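第4章 采集抓取样本

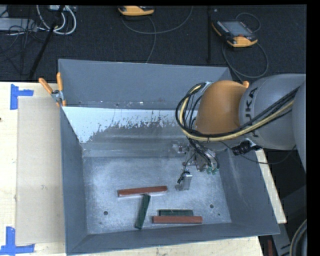 图4-1 料箱、机械臂与末端工具的工作位置

本章说明如何用 Semaan 采集软件在料箱工位上记录抓取样本。开始之前，应已完成第3章的相机标定和手眼标定。标定结果未通过校验时，软件的“开始采集”按钮为灰色，不能点击。

本章步骤由一名操作员完成。首次在新工位上采集时，建议由两人配合，一人操作软件，一人持示教器。

4.1 名词

样本：一次抓取尝试的全部记录，包括抓取前的图像、工具位姿、所用工具类型、吸附压力或手指开度、抓取结果。

批次：在同一种料箱、同一组物料、同一光照条件下连续采集的一组样本。一个批次默认为100个样本。

重置：把箱内物料取出或打散，重新摆放，以便得到新的堆放状态。

空抓：工具到达目标位姿并执行动作，但没有带起物料。空抓也是有效样本，不得删除。

4.2 准备工位

1. 将料箱放在工作台上，开口朝上，长边与台面边缘大致平行。

2. 用弹簧夹夹住料箱箱沿。夹子手柄应朝向箱外或朝上，不得伸入箱口上方的运动区域。

3. 用彩色胶带在台面上标出料箱及周围物品的角点。料箱移动后，可按标记复位，不必重新标定。胶带应选用与台面反差明显的颜色。

4. 检查箱底。旧料箱内壁常有掉漆、划痕和反光斑块，这些不影响采集，不需要打磨或补漆。箱底有油污、积水或碎屑时，应先清理。

5. 理顺末端工具上的气管和线缆。手动将末端转到各极限姿态，观察线缆是否拉紧、是否会刮到箱沿。线缆预留的弧度应足够大，但最低点不得低于吸盘端面。

6. 将示教器放在操作员伸手可及的位置，线缆不得跨过料箱。

注意：料箱在采集中途被移动，即使只移动了很小的距离，当前批次也应停止。按胶带标记复位后，先执行4.5节的位置检查，再继续。

4.3 放置物料

物料的摆放方式直接决定样本是否有用。模型在训练时只能学到样本里出现过的情况，摆放过于整齐的批次，训练后的抓取效果通常较差。

1. 从物料清单中选取本批次使用的物料，在软件的“物料”页勾选对应条目。条形物料应至少包含两种颜色或两种长度。

2. 将物料放入箱内。每次放入的数量在“物料”页的“在箱数量”一栏中填写。

3. 调整摆放，使整个批次覆盖下列情况：

单件平放，四周无遮挡；
两件平行紧贴，中间几乎没有缝隙；
一件的端部靠近另一件的中部，呈T形或斜T形；
一件靠近箱壁或箱角；
一件搭在另一件上，两端高度不同。

图4-1中的四根条形物料包含了其中两种摆法：左侧的红色条与深绿色条构成斜T形，靠近前壁的一根深绿色条与一根红褐色条平行，几乎贴在一起。

4. 退出工作区，确认手臂和工具不在箱口范围内，再进行下一步。

提示：紧贴的两件物料对手指类工具较难，对吸盘类工具则容易出现吸到两件交界处的情况。这类摆放应在每个批次中占到40个样本以上。

警告：放置物料时，机械臂必须处于停止状态，示教器上的急停按钮必须按下。不得在自动模式下伸手进入料箱。

4.4 新建批次

1. 在 Semaan 主界面点击“批次”，再点击“新建”。

2. 填写批次名称。名称由工位代号、物料代号和顺序号组成，中间用短横线连接，不要使用空格和中文标点。

3. 选择料箱模型。软件自带 Bumus 系列料箱的尺寸文件。使用其他料箱时，按附录B测量内长、内宽、内高和壁的倾角，另存为新模型。外扩的箱壁如果按直壁录入，碰撞检查会在箱口附近给出错误结果。

4. 选择工具配置。可选项为“吸盘”“手指”和“混合”。末端同时装有吸盘和手指时，选择“混合”，并为两者分别填写工具中心点。

5. 填写操作员姓名。该字段会写入每个样本，用于以后核对标注差异。

6. 点击“保存”。保存后料箱模型和工具配置不能再修改。填写有误时，应作废该批次并重新建立。

4.5 检查位置

1. 释放急停，将机器人切换到手动低速模式。

2. 点击“检查位置”。机械臂会依次移动到箱口上方的4个检查点。

3. 在每个检查点，对照屏幕上的叠加轮廓与实际箱沿。两者偏差超过轮廓线宽度时，停止并重新对齐料箱。

4. 检查完成后，软件在批次名称旁显示绿色标记。

注意：使用混合工具时，较长的一侧可能先接近箱壁。移动到靠近箱壁的检查点时，应目视观察吸盘与箱壁之间的间隙，并保持手指放在使能开关上。

4.6 执行采集

1. 确认工作区内无人，关闭防护门，将机器人切换到自动模式。

2. 点击“开始采集”。软件先拍摄一次箱内图像，随后生成候选抓取点，用圆圈显示在图像上。

3. 选择候选点的产生方式：

随机：在箱底范围内均匀取点。适用于尚无模型的新工位。
模型：由当前模型给出得分最高的点。适用于已有初步模型的工位。
人工：由操作员在图像上点选，并拖动方向线指定手指开合方向。

第一个批次应使用“随机”或“人工”。只用“模型”采集，样本会集中在模型已经熟悉的情况上，对改进没有多大帮助。

4. 点击“执行”。机械臂移动到目标点上方，下降，执行抓取，提起，然后在箱口上方停留。

5. 软件根据真空压力或手指开度自动判断结果，并显示“成功”“空抓”或“不确定”。结果为“不确定”时，由操作员按实际情况选择。

6. 物料被带起后，机械臂将其放回箱内的随机位置。需要放到箱外时，在“设置”中关闭“放回”选项，并在台面上留出放置区。

7. 重复步骤2至步骤6，直到需要重置。

默认设置下，软件在每完成若干次抓取后提示重置。物料聚到一角或长时间没有变化时，可随时点击“暂停”，按4.3节重新摆放。

注意：暂停后进入工作区之前，仍须按下急停。“暂停”只停止软件下发新动作，不切断驱动器电源。

4.7 标注与核对

每个批次结束后，应在当天完成核对。

1. 打开批次，点击“核对”。样本按时间顺序排列，每个样本显示抓取前和提起后的图像。

2. 逐个查看结果标记。自动判断有误时，点击标记进行更改。更改前的值会保留在记录中。

3. 对带起两件物料的样本，选择“多件”。不要标为“成功”。

4. 对中途触发碰撞保护的样本，选择“中断”。此类样本不参与训练，但应保留，供检查料箱模型时使用。

5. 图像中出现人手、工具袋或其他不属于工位的物品时，选择“排除”。固定设备、线缆和夹子属于工位的一部分，不需要排除。

6. 全部核对后，点击“提交”。有未核对样本的批次不能提交。

由他人复核时，复核人不应事先看到第一位操作员的标记。可在“核对”页勾选“隐藏已有标记”。

4.8 导出

1. 在“批次”页选中一个或多个已提交的批次。

2. 点击“导出”，选择 Flallon 格式或通用格式。需要在本公司训练服务器上使用的，选择 Flallon 格式。

3. 指定目标目录。目标磁盘空间不足时，软件会在开始前提示，不会写入部分文件。

4. 导出完成后，打开目录中的清单文件，核对样本总数与“批次”页显示的数量是否一致。数量不一致时，不要手动补齐，应重新导出。

训练集与测试集应按批次划分，不应在同一批次内随机划分。同一批次中相邻样本的摆放往往只差一件物料，随机划分会使测试结果偏高。

4.9 常见问题

“开始采集”按钮为灰色
标定未通过校验，或位置检查未完成。按第3章或4.5节处理。

提示代码59
软件未收到示教器的使能信号。检查示教器线缆连接，确认模式选择正确，然后在示教器上确认消息并重新启动程序。

箱底反光，深度图出现空洞
调整光源角度，或在“设置”中降低曝光。不要在箱底铺纸或垫布，除非实际生产中也这样使用。

箱底圆孔被识别为物料
在料箱模型中标出圆孔的位置和直径。随机方式取点时，软件将避开这些区域。

吸盘提起后物料脱落
检查吸盘边缘有无裂口，检查气管在末端转动时是否弯折。脱落的样本标为“空抓”，并在备注中写明“脱落”。

深色物料漏检
确认环境光没有变化。仍然漏检时，用“人工”方式为该物料补充样本，并单独建立批次。

文件信息
编写：Zhiqiang Luo
发布：Ummont 自动化应用组
修订日期：03/06/2018
下一次修订计划于11月进行，将增加双料箱工位的采集步骤。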